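Nostlow 546 modular frame: long-term review

By Jozef Michiels
Filed under: Workshop and storage / Steel frames

The Nostlow 546 is a bolt-together steel frame sold as a base for benches, shelving, racks and low partitions. It comes as a kit of uprights, rails, corner brackets and fixings, without worktops or shelf boards. I bought one at full price from Desmet in April last year to replace a fixed wooden bench, and it has been in regular use ever since. The first version of this review covered assembly and the first weeks of use. It has been revised to take in the wear on the finish, the behaviour of the joints and a change of layout.

What is in the box

The frame arrives in two flat cartons. The longer one holds the uprights and rails, each in its own paper sleeve. The shorter one holds the brackets, the feet and a bag of bolts, washers and flanged nuts. Nothing was bent or missing in mine. The paper sleeves do a better job than I expected, although one rail had been scuffed where the sleeve had torn at the end.

The rails are closed square tube. The uprights are the same tube with slots punched down two faces. The slots are clean on the outside and slightly sharp on the inside, where a fingertip will find them when you are feeling for a nut. Wear gloves for the first build. The end caps are soft plastic and push in by hand. They also come out by hand, and two of mine have done so without being asked.

The fixings are decent. The bolts have a 13 mm head, and the supplied spanner fits them properly, but it is short and stamped from thin plate. Use your own. A ratchet will fit everywhere except the inside of the lower corners, where the bracket gets in the way and only an open-ended spanner will go in.

Instructions

The instruction sheet is a folded drawing with very little text. The parts are lettered, and the letters match the labels on the sleeves, so it is worth leaving the sleeves on until each part is needed. I took them all off at the start and then had to sort the long rails from the medium ones with a tape measure. The difference in length is small enough to miss by eye and large enough to pull the frame out of square.

One drawing is wrong, or was in the copy I received. It shows the lower brackets with the long leg pointing up. Fitted that way, the long leg covers the slot needed for the lower rail. They go in with the long leg pointing along the rail. Nostlow's support desk confirmed this by email and said the drawing would be corrected. I have not seen a newer sheet.

Assembly

Allow an afternoon if you are working alone. With a second person it is a good deal quicker, mainly in the stage when the second pair of uprights goes on and the rails have to be held level until the brackets bite.

The order that worked for me was as follows. Build both end frames flat on the floor with the bolts finger tight. Stand them up, add the lower rails, then the upper rails. Fit the feet. Check both diagonals, push the frame until they agree, and only then tighten everything, starting from the bottom. Check the diagonals again. Mine had moved by a few millimetres and needed one corner loosened and pulled back.

The feet screw in and out on a threaded stem and have enough travel to deal with an ordinary uneven concrete floor. They have no lock nut. I added plain ones from a box of spares.
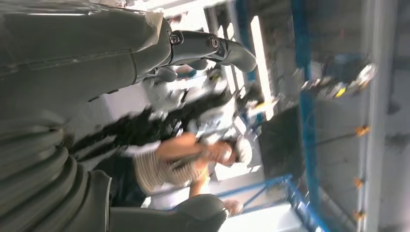
Page last changed: June 2018

Finish

My frame is the blue one. Nostlow also sells it in grey and in an unpainted version for people who want to do their own. The paint is a satin powder coat, even over the flat faces and thinner on the edges of the slots. On the faces it has lasted well. Hands on the rails, parts dragged across them and the occasional knock from a trolley have left marks, and most of those come off with a damp cloth and a little washing-up liquid. White spirit dulls the surface. I tried it on the underside of a lower rail and can still pick out the patch.

The slot edges are less good. Wherever a bracket has been moved, the coating has lifted in a thin line, and the bare steel has gone brown in the places nearest the door. The rust is slight and stays put. A touch-up pen would deal with it, but the one Desmet supplies is a shade darker than the frame and glossy. I used clear lacquer instead.

A blue metal rail does show dust sooner than I would like, and fine sawdust in particular. Buyers who mind this should look at the grey.

Stiffness

Along its length the frame is stiff. With a thick plywood top screwed down through the upper rails, it takes planing and light hammering without complaint. Across its width there is some sway, most of it coming from the brackets flexing at the upper corners. It can be felt when filing something held in a vice and hardly at all when writing, soldering or sorting parts.

There are two cures. One is the cross-brace kit, sold separately, which works but takes away the knee space on one side. The other is to fix the frame to a wall through the slots in the rear uprights. I did the second, using a single coach screw and a large washer on each side, and the sway went from noticeable to negligible. For a frame that stands in the open, budget for the braces.

People will lean on the upper rail, whatever it was put there for. It tolerates this. The rail does not bow under a leaning adult, and the tube has no sharp edge to dig into the forearm. If the frame is free-standing and has nothing on the lower shelf, a hard sideways lean will lift a foot slightly. Ballast low down stops it. I keep boxes of fixings there.

Joints over time

I put a paint line across each nut after the first build to see whether any of them moved. At the last check, after 14 months, the lines on the lower joints were still unbroken. Two at the upper corners had shifted by a visible amount, both on the end where the vice is mounted. Retightening took a minute. A spring washer under each of those nuts seems to have settled the matter, though it has not been long enough to be sure.

The threads on the feet have stayed clean. The end caps, as mentioned, have not stayed in. A dab of contact adhesive fixes that, and should still allow them to be prised out later.

Changing the layout

The slots are the main reason to choose this over a welded frame. I moved the lower shelf up by three slots so that a vacuum cleaner would fit beneath it. The job meant slackening the brackets, sliding the rails up and retightening, with the top left in place. The slots are close enough together for fine adjustment, but they are not numbered, and it is easy to end up one out on the far side. Put a strip of masking tape against the upright and mark it before loosening anything.

Extra rails can be added anywhere along the uprights. They cost more bought singly than they should. A single medium rail was 11 euros plus carriage, and carriage on one long parcel is not cheap. It makes sense to work out what will be needed and order it with the frame.

Compared with the Vellari and the Sastau

The Vellari frame is cheaper, lighter and made from folded channel. It goes together faster, and its open section makes it simple to reach the nuts. It also collects swarf and dust in the channel and sways more under the same top. For storage alone I would consider it. For a bench I would not.

The Sastau is welded, with fixed heights, and is the stiffest of the three by some way. It is delivered in one piece and will not go round a tight corner on a staircase. If the position is final and the door is wide, it is the better bench.

Good points

Stiff along its length
Closed tube, comfortable to lean on
Shelf height can be changed with the top left on
Coating holds up well on the flat faces

Less good

Some side sway without braces or a wall fixing
Coating thin at the slots
End caps fall out
No lock nuts on the feet
Error in the bracket drawing
Single rails are dear

Verdict

Recommended for a bench or a rack that may need to change shape later, provided it can be fixed to a wall or the braces are bought with it. Anyone fitting a heavy vice should add spring washers at that end from the start. I have since ordered a second set of uprights and will add notes on joining two frames side by side once they have been up for a while.

Corrections and questions can be sent through the contact form. Please give the colour and the letter printed on the carton label, as the brackets differ between early and later kits.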